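April, paste notebook, second entry of the month

Started just after eight in the morning and I'm writing this up with a mug of tea while the last boards sit under weight, so forgive the wandering. I promised Bheki I would put the paste business down properly this time. My last entry said "mixed it thicker, seemed fine," and he was quite right to tease me for it.

The question, for anyone who comes to this page without the earlier ones, is why the covers on the Cliltside ledgers keep bowing outward. We have had it on almost every batch with the gray cloth and hardly ever on the paper-covered ones. I had blamed the boards. Wenceslao blamed the weather, as he does, and Kumiko said quietly, a good while ago now, that she thought we were using too much water and not minding the grain. I should have listened to her then and saved us all a lot of pressing.

So, the paste. Plain wheat flour, 300 g water to start, cold, with the flour whisked in a little at a time until there were no lumps I could find with the back of a spoon. Then onto low heat with constant stirring. It goes from milk to something like custard quite suddenly, and I always pull it off too early out of nerves. This time I kept going a good few minutes past the point where I wanted to stop, and it turned glossy and slightly see-through, and held a line when I dragged the spoon across. Let it cool with a piece of damp muslin laid right on the surface (no skin!) and put it twice through the sieve.

Half the pot I left as it was. The other half I thinned down to where it would run off the brush in a string, like what we've been using all winter. Labeled the jars A and B and then promptly put the lids on the wrong way round, but I caught it, as B sloshes.

Now the grain. I did the bend test on everything before cutting, boards included, and penciled an arrow on each piece. I have known how to do this for longer than I'd like to say and I still found two boards in the "long grain" stack that were nothing of the kind. Magdy thinks they came in like that from Weltier. It may be so, but it may also be that one of us turned an offcut around when tidying, and I would not swear it wasn't me. Either way, please everyone bend before you trust the stack.

Brown kraft behaves beautifully for this, by the way, and if you are teaching a newcomer I'd use it first. It comes off the roll with the grain running along the length, it curls very obligingly when you dampen one side, and it costs next to nothing.

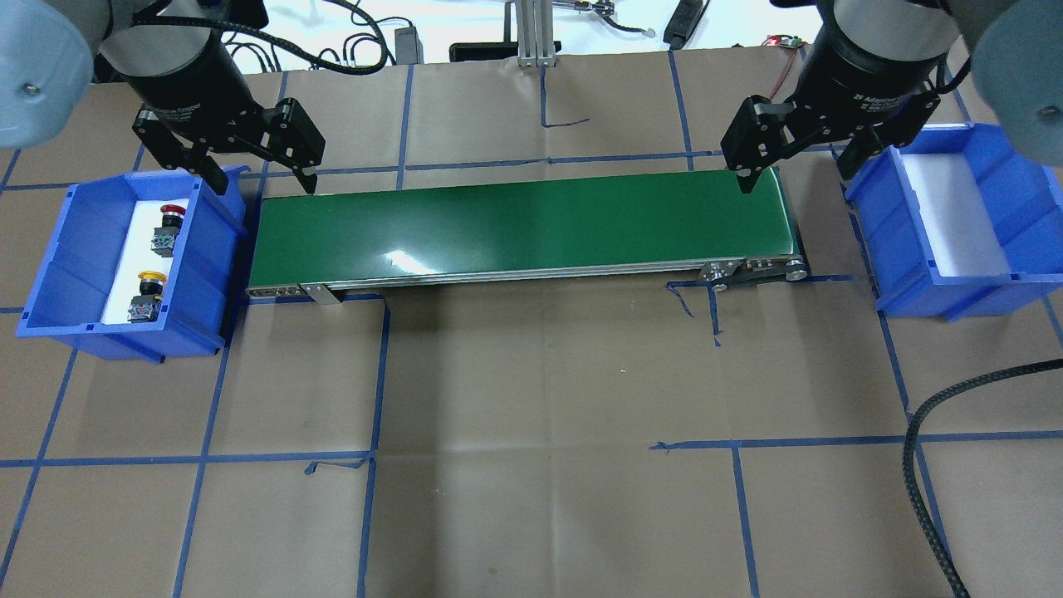
Kraft paper on the work table, with the blue tape grid and the green belt.

I cut test strips from our own roll in both directions and damped them with the wide brush. The cross-grain strip rolled itself up into a tube while I was still reaching for the pencil. The other one only lifted a bit along its edges. I taped both into the back of this book, where they've dried into odd little shapes, and I hope they stay put.

Then on to the actual covers. Four pairs, same size, same board, all the gray cloth from the one bolt:

Pair 1: thick paste (A), grain all running head to tail.
Pair 2: thin paste (B), grain all running head to tail.
Pair 3: thick paste, cloth turned crosswise.
Pair 4: thin paste, cloth turned crosswise, which I knew would be awful but wanted to see.

Pasted out from the middle, in the star pattern Jerome showed us, and rubbed down with the bone folder through a sheet of waste. The thick paste is harder work, no denying it. It drags, and in the corners you have to be patient and come back with the tip of the brush. My first corner on pair 1 has a little ridge where I hurried. The thin paste is so pleasant to use that I can see how we drifted into it. It goes on like cream and you feel very skilled.

All four pairs went between blotters and felts, then under the boards with the old iron weights on top. I changed the blotters after an hour, again before lunch, and once more mid-afternoon. The blotters from 2 and 4 were properly wet at the first change. Those from 1 and 3 were just cool to the touch. I wish I'd weighed them. Next time I will weigh the blotters, and somebody please hold me to that.

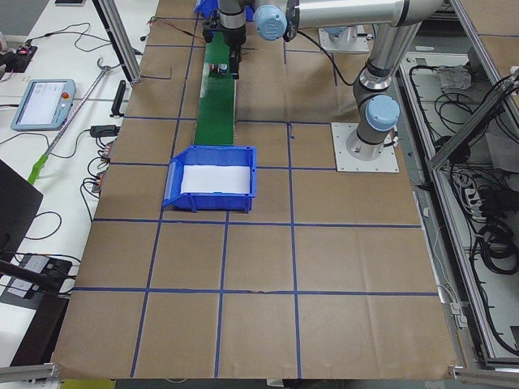 By the middle of the afternoon pair 4 had a curve you could see across the room. I laid it on the flat stone and slid a pencil underneath without touching either side. Pair 3 was better, though it still had a twist to it, one corner up and the opposite one down. Pair 2 had a gentle, even bow, and that is precisely the bow we keep getting on the ledgers, so I think we have found our culprit, or the bigger half of it. Pair 1 was flat to my eye and very nearly flat to the straightedge, ridge and all.

None of this is lined yet, I should say. The pull of the lining paper on the inside will bring everything back somewhat, and pair 2 may well come true once it's lined. Kumiko's view is that we ought not to lean on the lining to rescue us, as it lets go again in a dry room, and the Cliltside reading room is very dry indeed. I agree with her. I'd still like to see it for ourselves, so the linings go in next: the cream 200 gsm for one board of each pair and the lighter stuff for the other. The 200 may be too much for a cover of this size. We'll find out.

Paste left over: a good jar of A, in the fridge with the month written on the lid. Please don't use it past the point where it smells of anything. Wenceslao wanted to add a drop of clove oil, and I've no objection, but let's keep it out of the test jars so that we are comparing like with like.
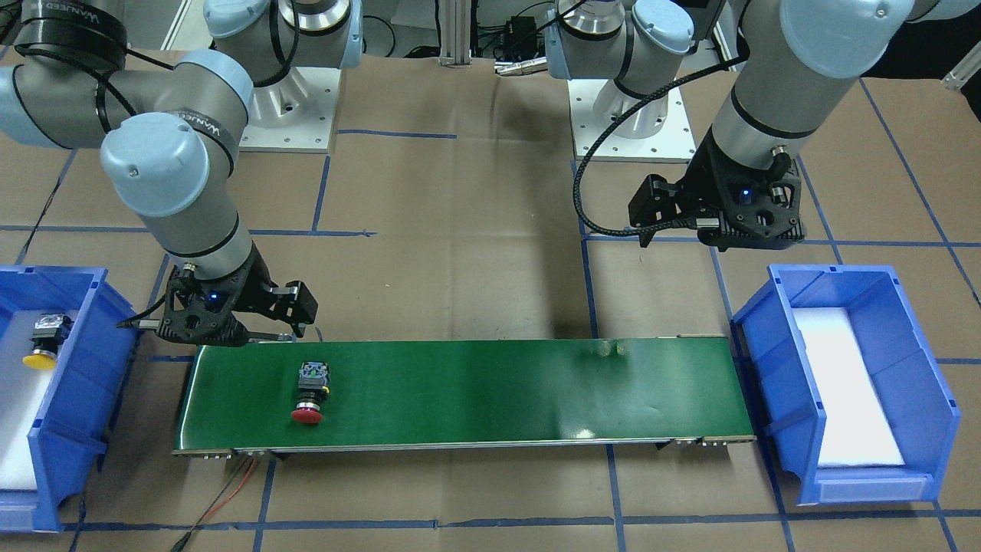
Gripper just above the left end of the conveyor.

A few odds and ends before I forget them. The wide brush is shedding again and I picked hairs out of pair 3 with tweezers. Magdy has a new one he swears by, a Derkach, and has offered to lend it, which is generous considering what I did to the last one. The felts want washing, in cool water and no soap. The bone folder with the chipped end has gone into my drawer so that it stops scratching cloth. And the order for the next ledgers is marked 6 on the sheet, job 595, with red corners, so we had better get the cloth question settled before anybody cuts.

Boards to stay under weight overnight. Bheki is in before me and will change the blotters first thing, if he'd be so kind. The dry ones are on the left-hand shelf, under the waste sheets.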